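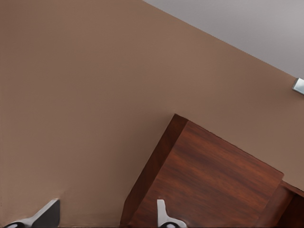 A reader who runs a similar two-arm cell wrote in after the last issue to ask why we set the wrist cameras up in the model first, when the real ones have to be aligned again anyway. The same reader thought a morning with a checker plate and a spanner would do the job, and that keeping a model in step with the hardware was more work than it saved.

The second point is a reasonable one. The model of cell 2164 had been allowed to drift from the real cell for most of the winter. The frame had been moved, a gripper had been swapped for the spare, and none of this had been entered. A model in that state is of no use for alignment. What follows is the procedure we used to bring it back, and the order in which the checks are now done at Maltdale. It applies to 2164 only. Cell 1003 has the older frame and a single arm, and its sheet has not changed.
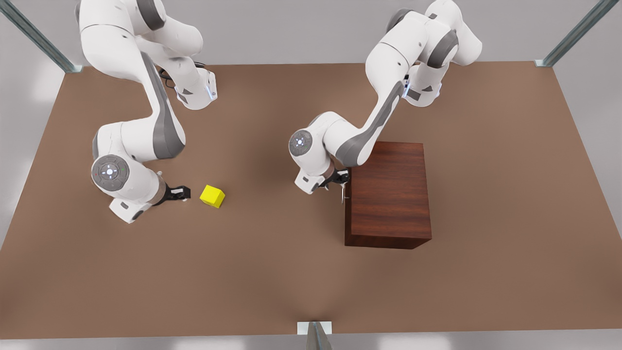
Meirion Bowen
Cell Maintenance Engineer, Garnmont
Jul 26, 2021

Start with the table. The arm bases, the frame posts and the front bracket are all measured from the table top, so an error there turns up everywhere else. On the real cell the top is levelled with the feet unlocked, then locked and measured again. Locking the feet on the Van Acker frame pulls the back corners down slightly, and the second reading is the one to enter. Do not enter the first reading and correct it later.

The arm bases come next. Both are set near the back edge of the table. In the model each base has its own offset file, and the left and right files look alike when opened side by side. Check the header before saving. Left and right mean the robot's own left and right throughout this procedure, so in any view taken from the front of the table the right arm is on the left of the screen. Two of the errors we found in March were values typed into the wrong file for this reason.

With the bases entered, send both arms to the home position in the model and on the cell, and compare joint readings. If they differ at one joint only, suspect the zero mark on that joint. If they differ at several, go back to the base offset. Do not adjust joint zeros to hide a base error. It will look right at home and be wrong at the far side of the table.

The check pose uses two objects, a yellow cube and a dark wooden box with a small metal piece on its side. In the model they are loaded from the Gindine parts library. The right gripper is brought down open, facing the cube, and held just above the table. The left gripper is taken to the metal piece on the box. The cube tests height, and the box tests reach and wrist angle together. Neither object needs to be picked up. The check is finished when both grippers hold position and the distances have been written down.

Height at the cube should be read at the fingertip pads and not at the gripper body. The pads wear, and a new set stands lower than an old one. If the pads have been changed since the last check, enter the new length in the tool file first. On the left arm the usual fault is a small twist at the wrist, which makes one finger arrive at the metal piece before the other. The fix is in the tool flange. Slacken the screws, turn the gripper back against the dowel and tighten them in a cross pattern.

The wrist cameras are left until last. Each camera must see both of its own fingers at the bottom of the view with the gripper fully open. The horizon is of no concern. A wrist view is expected to tilt with the wrist, and an operator who tries to level it by turning the camera in its clamp will spoil the alignment. We have had this happen on a night shift and it took until noon to find. Look at the fingers and ignore the angle of the walls.

Light matters too. The two fingers can come out at quite different brightness in the same view, one dark and one pale, depending on which way the wrist is turned. The finger check in the old script looked for two bright shapes and failed when it found one. The script now looks for edges. If you are still running the old one, it will report a missing finger in some poses when both are fitted and sound.

Once the model view is settled, save it and lay it over the live view. Move the real camera in its clamp until the fingers match, then tighten the clamp and check again. The clamp screw shifts the camera slightly as it goes home. Allow up to 30 minutes for each arm the first time. It is much quicker on a repeat visit if the clamp has been marked with a paint pen.

To return to the reader's first question, a checker plate will align a camera to the table. It will not show that the gripper has been fitted a few degrees out, and in our case that was the fault. The overlay showed it at once, as the fingers would not match at any clamp position. The left gripper on 2164 had been refitted without the dowel.

Points for the log. Record the second table reading, both base offsets, the pad length for each gripper, and the check pose distances. Record the paint mark if a new one is made, and wipe off the old one. Anyone who changes a gripper, a pad set or a camera clamp enters it on the same shift. The sheet is kept in the drawer under the controller, with a copy on the shared drive.

The next full check on 2164 is planned for September, after the cable bundles on both arms have been renewed. Requests for time on the cell before then should go through the maintenance desk.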